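Painemal Simulation Work: Progress Report to Plaline
Reporting period ending in October
Prepared by Nélida Villalba, with results from Nélida Toledo

Status

The two-arm simulation environment is running and the bowl placement task is in regular use. Data generation at the Jotlow office is on schedule. Training for the second task, pressing the buttons, has not started.

Work completed

We generated 1331 simulated episodes of the bowl task. In each one the right arm grips the bowl by the rim and moves it toward the rack. The starting position of the bowl and the lighting change from one episode to the next. Friction is fixed for now.

Policies were trained in two versions. The first uses the overhead view only. The second adds the close view from the wrist. The second version does better at the moment of contact, mostly when the bowl starts near the side of the table. With the overhead view alone, the gripper tends to close too early and push the bowl away.

Some 8 percent of the episodes were thrown out before training. In most of these the bowl slid through the fingers while the arm was lifting, a fault in our contact settings. Bostau has sent a corrected collision mesh for the rim and we are testing it.

The two views of the simulated workspace, close and wide:

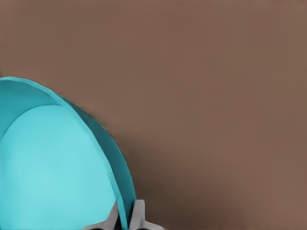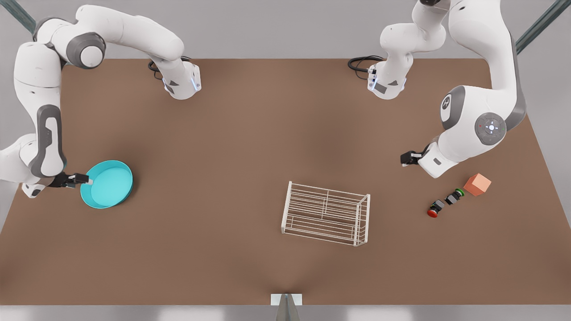

Open problems

The contact model is still too soft at the fingertips. Raising the stiffness fixes the sliding but slows the simulator, and we have not settled on a value. Shadows on the tabletop also affect the wrist view policy more than we expected. Toledo is running a comparison with shadows turned off.

Next period

Finish the mesh tests and regenerate the rejected episodes. Begin the button task with the left arm. Spending is within the approved budget and we are not asking for changes.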